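22 June 2018
Records workshop, bench notes (LA)

Second pass over the Brelemitz procurement papers. The regional prosecutor is treating it as a bribery case, we are only asked whether the scans can be searched and whether the dates hold up. Keeping those two jobs apart because the cover memo from Szabo doesn't.

Intake was 437 folders. Vaughn's log says they all went through the feeder in 12 batches. I count 12 batch sheets, fine, but batch 9 has two different operators' initials and one start time. Asked Vaughn. He thinks Arlo took over after lunch. Arlo doesn't remember. Not writing "Arlo took over after lunch" in the report on the strength of that.

Text recognition: the Skivilen package claims to have read every page with high confidence. I pulled 16 pages at random and retyped them by hand. Typed letters are good. Anything with a stamp across it is garbage, and the stamps are where the receipt dates are. So the confidence score is telling us how sure the software is of itself. Would not lean on it in front of a judge.

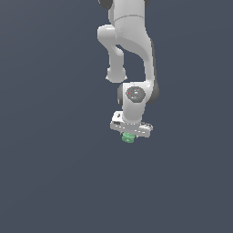 White arm, render, gray background.

The famous spreadsheet. Ultan is excited that more than 4,000 payment lines match the contract numbers the newspaper printed. Maybe. The contract numbers are short and they repeat from one year to the next, so I would expect a pile of matches by accident. Reran it with the year attached and the list got a lot shorter. Still something there, I think, but it is a different something. Ultan to redo his chart before it goes upstairs.

Bernadette's point, which I should have caught: the councilman's office letters all carry the same file creation date, in August of last year. Szabo calls this "consistent with backdating." It is also consistent with one clerk copying a folder to a new drive. File dates move when files move. We need the original drive or the mail server copies, and we have asked for both once already.

To do
- stamped pages: read by eye, two readers, don't compare until both are done
- ask Riko for the feeder's own log for batch 9
- Vaughn to initial each sheet himself from now on
- strike "conclusive" from the draft, it is in there twice

Draft stays on my drive until the batch 9 question has an answer.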